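Moving the home backups off one disk

The old arrangement was a single 2 TB external drive that I plugged in when I remembered. It held one copy of everything, and the copy was as old as my last attack of conscience. In January it started reporting reallocated sectors, 36 of them by the time I looked, and I finally sat down to replace it with something that runs on its own schedule.

What needs to be kept

I sorted the data by how annoyed I would be to lose it. Photos and scanned papers came first. After that, project folders and configuration files. Music and installers went last and are now excluded completely, which took 800 GB out of the job before I had bought anything.

The project folders are the messy part. Each one has drawings, exports, notes, and a pile of close-up pictures with names like DSC_final2. I left the names alone. Renaming a file makes most simple sync tools treat it as a deletion and a new file, and I wanted the first full run to match the old drive byte for byte.

Hardware

The target is a used Grasen two-bay box with a pair of matched drives, mirrored. A mirror covers a dead drive and nothing else. If I delete a folder, it is deleted on both sides at the same moment, so the mirror sits underneath the backup software and doesn't replace it. Write speed over the wired network is limited by the box's processor once encryption is on. I can live with that.

A second copy goes to a plain drive that stays in my desk at work and comes home once a month.

Software

I tried Jondlow first. It has a good scheduler and a restore screen that makes sense, but it stores everything in a private archive format, and I could find no standalone reader for it. I moved to Rajput, which is command line only and keeps its index next to the data. It splits files into blocks and stores each distinct block once. Exported pictures that had been copied into three project folders collapsed down to one set.
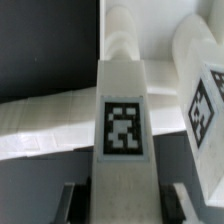

Retention and pruning

Snapshots run at 2 a.m. I keep 21 dailies and 12 monthlies. Pruning is a separate job that runs after the snapshot exits cleanly, never in parallel. My first version of the script had both in the same cron minute and left a stale lock that blocked the next four nights. The script now checks the exit code and writes one line to a log.

Checking that it restores

A full verify reads back every block and takes most of a night, so it runs monthly. Between those, a small job picks 2,000 files from the latest snapshot, restores them to a scratch directory, and compares checksums against the source. Files changed since the snapshot show up as mismatches — I filter those by modification time.

Still to do: move the encryption key printout somewhere other than the drawer beside the box, and get the laptop to wake for its snapshot. It currently sleeps through 2 a.m. and catches up at lunch.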